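Home | Forums | Laundry & Linens | New Posts | Search | Log In

We use cookies to keep you signed in and to remember which threads you have read. By staying on this site you accept them. OK | Settings

Laundry & Linens > Folding and Storage

Thread: Folding on a sheet-covered mattress instead of a table. Does it really work better?

plainweave
5/31/24

I keep reading on here that the best place to fold is a big padded surface with a cotton sheet pulled over it. The claim is that the sheet "grips" the shirt so it doesn't slide, and you get a cleaner fold in less time. I have folded on a bare laminate counter for years and I don't see it. A padded surface gives under your hands. The sheet has wrinkles of its own. Now you have two layers of cloth to fight with.

People also swear by the pinch method, where you pick up one small bit of fabric and let the rest hang or follow. Fine for a pillowcase. For a T-shirt I think it just makes a tent in the middle. 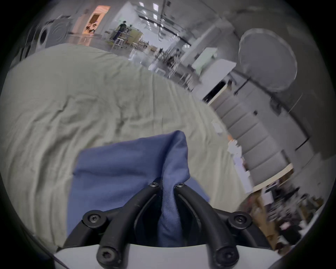
So what I want to know is whether anybody has compared the two on the same load. I don't mean "it feels nicer." I mean same shirts, same person, both surfaces. I suspect most folks who like the mattress like it for being big and low, and the sheet has nothing to do with it.

Hamdy_hems

I've done it both ways and the sheet does matter. On my counter a knit shirt skates every time I pull a sleeve in. On a sheet it stays put. You want something with a little tooth to it, though. Satin is hopeless.

The wrinkles in the sheet never bothered me. They don't print onto the shirt unless you iron on top of them.

plainweave

"It stays put" is half my complaint. If it stays put, it also stays crooked. On the counter I can nudge a whole shirt straight with the side of my hand. On a sheet the bottom layer drags and you get a ripple you have to lift out.

mendthorpe_moth

With plainweave on this one. I bought the Sesar folding pad in March after all the fuss in the other thread. It went back. 80 bucks for a piece of foam with a cover, and the cover crept toward me all day long. By the end of a load I was smoothing the cover more than the clothes.

Cetmont user here

mendthorpe_moth, did you tuck the cover under or just lay it on top? Mine used to creep until I put a fitted sheet on it. Flat sheets are going to walk, there is no way around it.

mendthorpe_moth

Tucked on all four sides. It still walked.

two_socks_left

I work at a wash-and-fold and we do a lot of shirts. We use hard tables, waist high, nothing on them. If padding were faster, every shop would have it. The only time we put a sheet down is for dark stuff, so it doesn't pick up lint from whatever white towels were there before.

One thing I will say for the light sheet: you can see what you're doing with a navy shirt. Navy on a dark counter is a blob. On pale green you can tell where the side seam runs and which lump is the collar and which is a sleeve that hasn't been pulled out. 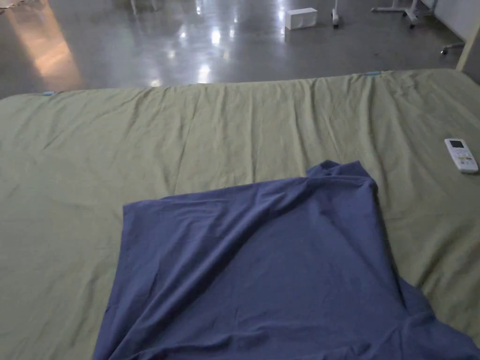 But that's an argument for a light-colored surface. A white table does the same job and doesn't need washing. And get the junk off it first. Remotes, phones, receipts, all of it. I have folded a TV remote into a hoodie and sent it home with a customer.

Hamdy_hems

Your shop has a waist-high table and good lights. I have a spare bed. The choice in my house isn't table or mattress, it's mattress or the top of the dryer.

plainweave

That I can accept. "It's what I have" is a perfectly good reason. My gripe is with the posts that say it's better, full stop, go buy a pad.

okay_but_why

Has anybody brought up backs yet? A mattress on a normal frame is too low for me. I did a big load that way (kids, two weeks behind, don't ask) and I couldn't stand up straight after. You can kneel, sure, and then your knees go.

Cetmont user here

Put it on a raised base. Mine is on an old door across two dressers. I can fold king sheets on it and never touch the floor.

two_socks_left

So you built a table and put a mattress on it.

Cetmont user here

I built a table and put a mattress on it and I'm happy with it, thank you.

plainweave

OK, I did my own test, since no one else seemed to want to. 14 T-shirts, all cotton knit, all from one wash. Folded the lot on the counter, shook them out, folded the lot again on the guest bed with a green sheet over it. Same fold both times: lay flat, sleeves in, sides in, bottom up.

Counter: quicker, and the edges were sharper. The shirts did slide some, I'll give Hamdy_hems that.

Bed: slower. What got me was the laying flat. You think the shirt is flat, then you go to bring the side over and there's a ridge bunched up by the collar, and you have to go back and open it out. The sheet itself behaved better than I thought it would. It only rippled along the far edge.

I did the counter first, so maybe I was tired by the bed round. Somebody is going to point that out, so I'm doing it myself.

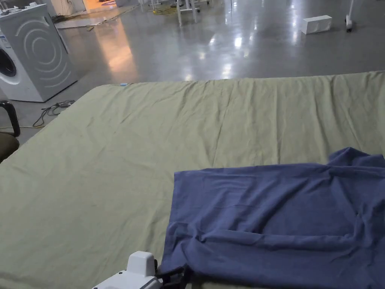
Navy garment, likely a shirt, on the green sheet, bunched, washer at back left.

Hamdy_hems

You were tired by the bed round.

Also, shaking them out in between means they went to the bed with creases already in them. Do it again with the bed first and I'll believe you.

mendthorpe_moth

I'd like to see somebody try it with button-downs. T-shirts forgive a lot. A placket on a soft surface will roll over on itself every time.

okay_but_why

Didn't someone on the old board claim they folded 800 shirts on a mattress for a church sale and it was a breeze?

two_socks_left

I remember that post. I didn't believe it then either.

plainweave

I'll run it in the other order next laundry day and add a few button-downs. If the bed wins I'll say so here. I'm keeping the counter either way.

Log in to reply to this thread.

Related threads
- Fitted sheet folding, the thread that will not die
- Sesar folding pad: returns and refunds
- Lint on dark knits, what are you using?
- Washer and bed in the same room, anyone else?
- Best height for a folding table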